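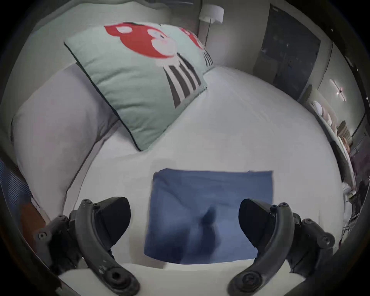

T. Birkard
Controls and fixtures, Brurnora workshop

6th November. Open day at Toivonen, the bedding and furniture showroom, to see the folding demo Sorkemholm have been writing to us about since spring. Notes made on the train and tidied up afterward.

Went in doubtful. We have had two vendors tell us that cloth is "basically solved" and both times the cloth in question was a flat towel on a dark table under good light. So what I wanted to know was how much of the work was being done by the person's wrists and how much a machine could really take over later.

The setup is hand-held grippers, one in each hand, and you fold clothes on a bed with them. The pitch is that the recordings from this go on to train arms. There were no arms at the open day. I asked, and was told December. Wrote that down with the date next to it.

I will say the choice of surface is better than a table. A mattress gives when you press on it, so you can't cheat by scraping the pad along a hard top to get under a hem. On the other hand white and beige covers with a blue garment on them are about as kind to a camera as you could ask for. I asked for white on white. Maybe later, they said.

Tried it myself for a bit. First grasp was fine. Second one I lost the corner twice, then got two layers when I wanted one. You get no feeling of thickness through the fingers at all, or I didn't. With bare hands I never think about layers.
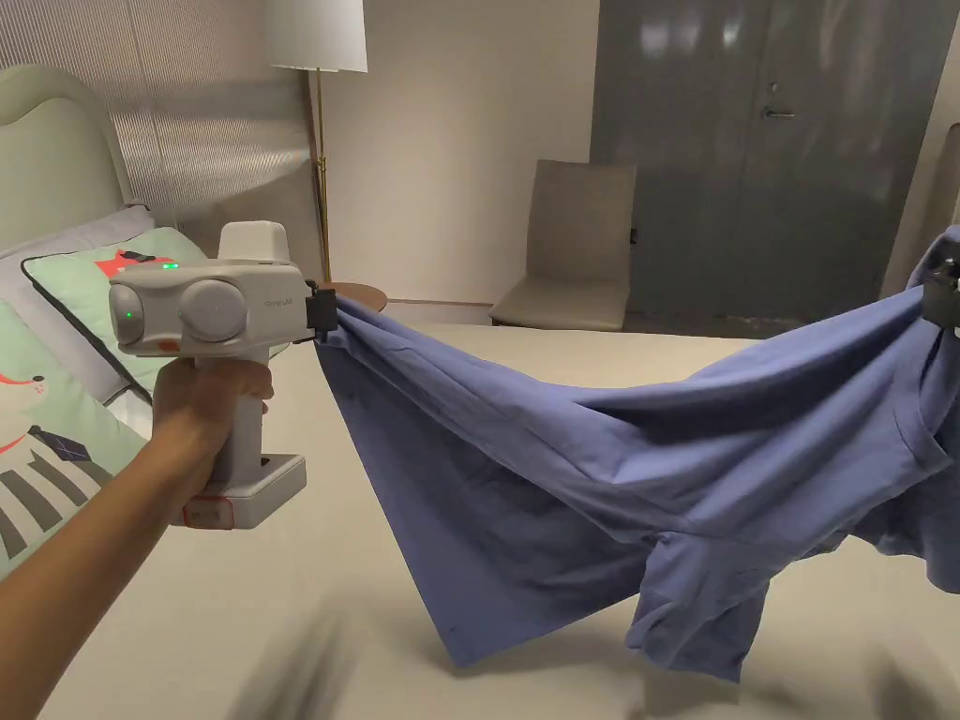 Shirts are worse than towels because of the sleeves. Hold it by two points and the middle sags, the sleeve goes wherever it likes, and what you lay down isn't the shape you had in the air. Everyone who was any good at it lowered the hem first and dragged back a little to pull the creases out. That drag is the whole trick in my opinion and I would like to see it come out of a policy before I believe anything.

Numbers from the talk, for what they are worth: 1766 folds recorded so far, 617 of them shirts. Target is 2000 before they train the next version. I asked how many had been thrown out and got a long answer without a number in it. Also asked what counts as a good fold. Apparently whoever is recording decides. That would not pass here.

Hardware looked sound enough. Curved black fingers, wide pads, ordinary screws you could get at with a normal key. The pair I handled had play in the left trigger and the right one didn't, which over 700 takes has to show up somewhere in the widths. Ask if they calibrate each unit or just the first. 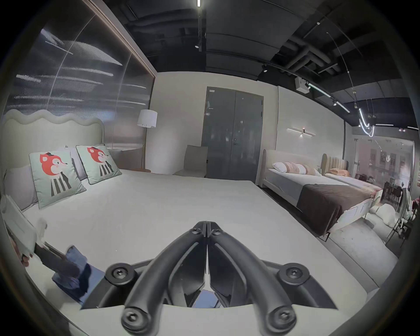 Gripper over the bed, fingers nearly together. Showroom behind.

Lighting is the other thing I'd push on. Toivonen has glass and lit fittings all over and the reflections are strong. Could be good for variety, could be a mess. Sorkemholm say it's deliberate. I think they were offered the room and took it.

For us: I don't see a case for buying in. Our liners are stiffer than a T-shirt and always come off the stack the same way up, and the vacuum plate does those already. Where it might help is the sample bags, which the plate can't hold. Would want to bring a box of our own bags and fold them on their kit before talking about money.

To do
- write to Sorkemholm, ask for reject count and the fold criteria in writing
- ask about trigger play and calibration per unit
- pack bags, mixed sizes, include the white ones
- check back in December re arms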